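## Comparing finger pads on the hand-held gripper

For our term project, Kha Đàm and I wanted to find out how much the finger pads matter when you pick up soft things, and socks seemed like the friendliest place to begin. We had two sets of pads, the smooth Ritine ones that came with the kit and a textured set from Bromov, and we did 20 pickups with each before we let ourselves have an opinion.

The smooth pads were fine on a single sock lying by itself, but in a pile they liked to slide off the top layer and come up with nothing. With the textured pads we could go in at a shallower angle and close more gently, which felt like a real luxury after a whole Thursday of squeezing – my hand was very grateful. Thin fabric is still the hard part, and it helps a lot to pinch a fold and leave the flat part of the sock alone.

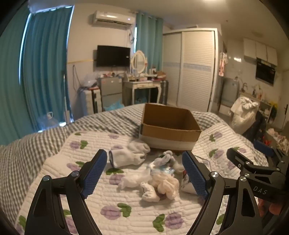
### What we would change

Our biggest regret is that we never agreed on what counts as a good grasp. Kha counted any sock that left the pile, while I wanted it to reach the box, so our early notes don't match and we had to leave them out of the table. We'd also like to repeat everything with the stiffer Osei pads, which arrived in October when we were already writing up, and to try towels.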